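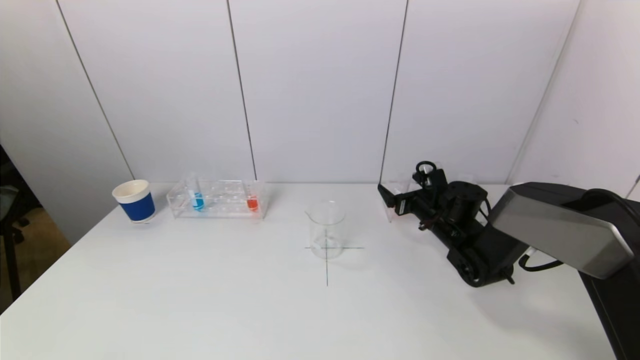
Is the Melnychuk aged rum worth $90 a bottle?
For sipping, I think so. For mixed drinks, save your money and buy something cheaper.

I bought my bottle in January and have been working through it slowly since then. It comes from the Lekcombe distillery, which puts out a small batch every winter. Mine is bottle 201, with the number written by hand on the back label. The box is plain cardboard, and I'm fine with that.

The nose is brown sugar and orange peel, with a little varnish if you stick your face in too soon. Give it ten minutes in the glass. After that the sharp edge drops off and you get more vanilla and some toasted nuts. The first sip is drier than I expected from the smell. There is black pepper in the middle and a long finish that leans toward coffee.

A few drops of water helped. Ice did not – it went flat and a bit bitter. I also tried it in a daiquiri and could barely tell it from the Allex white I normally use, which costs a third as much.

Shahab Ranjbar, who runs the shop where I bought it, told me the distillery adds no sugar. It tastes that way to me. If you like your rum sweet and heavy, you may find this one thin.

My one real complaint is the cork. It's a short stopper with a loose fit, and the bottle leaked a little when I laid it down in the car. Keep it upright.

I'd buy it again as a gift for a whiskey drinker. For my own shelf, one bottle a year is enough.

Rating: four out of five
Posted 3 Mar 2024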